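Notebook, Wotura kitchen bench
September, entry started 9:40

Back on dishes. Nam-gil wants a yes or no for the Karnamero write-up on whether the arms can clear a counter into a sink without a person standing by. My answer going in is "not yet, but closer than in spring." Writing down how things stand so the next person doesn't start from zero.

Setup is the same as the last entry. Two arms, counter to the left of the sink, mixed dishes and flatware. I did not tidy the dishes first. Natanael's point from the last review was fair: if we lay everything out with gaps between, we are testing our own table setting.

Settings: grip force at 40 percent on both sides, down from 51. At 51 the old batch of bowls got pushed along the counter before the fingers closed. At 40 the plates slip a bit more on the lift, but I would take a slip over a shove. Step limit is 595 per attempt, then it stops and homes.

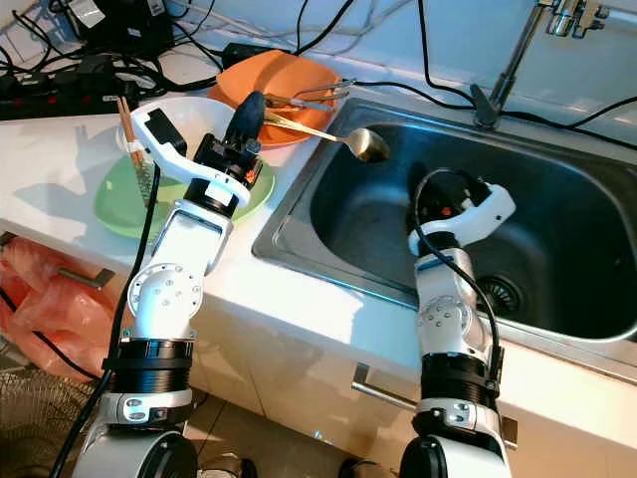
Bowls are the part I trust now. The rim gives the finger something to hook over and the policy finds it from most angles. What I don't trust is everything that touches the bowl. With the white one the left gripper has the rim fine, but the bowl is sitting partly on the green plate and the chopsticks are leaning on its side, so any lift is also a decision about two other things. The policy has no notion of that. It treats the bowl as the whole job. A person would take the chopsticks first without thinking about it.

Flatware is still the weak point. Forks go better than spoons. The spoon handle lies flat on a plate and the finger rides over it. Natanael suggested tipping the whole plate over the basin and letting the flatware slide in. Ugly, loud, probably works. Need to check that against the Pasaribu plates, which chip if you look at them.

Second arm: I have it wait over the basin for handoffs. Not convinced this is better than one arm doing the whole trip. Handoffs cost time and give us one more place to drop things. Left it in for today so the logs compare with the earlier ones.

11:15

Went through the wrist views. They are more use than the head view for anything thin, as long as the wrist is not rolled too far. When it rolls, half of what the camera sees is wall and ceiling, and the lights pull the exposure around. I would like to try locking exposure on the wrist cameras before we blame the model again.

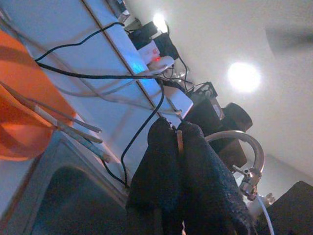 Wrist view, tilted. Faucet on the right, cables and adapters along the back.

Cables: they need to come off the white surface. In the wrist view a black cable is long, thin and dark, and I can't rule out that the policy reads one as something to pick up. Asked Nam-gil for a wall channel from Wirkard, the deep kind with the snap lid. Until that shows up, clips. The faucet is the other thing in the way. Keep the spout in the same position between runs and write down which position.

Where I stand on the question:

Bowls into sink, yes, with someone in the building.
Plates, yes if they are flat and single. Stacked, no.
Forks, spoons, chopsticks, no.
Washing anything, no. We haven't tried and I don't want it in the write-up as "planned."

Next: 22 attempts at the tip-the-plate idea, same force, old plates only. Natanael has the afternoon slot. Please log failures by item and not just pass/fail, and leave the step limit alone.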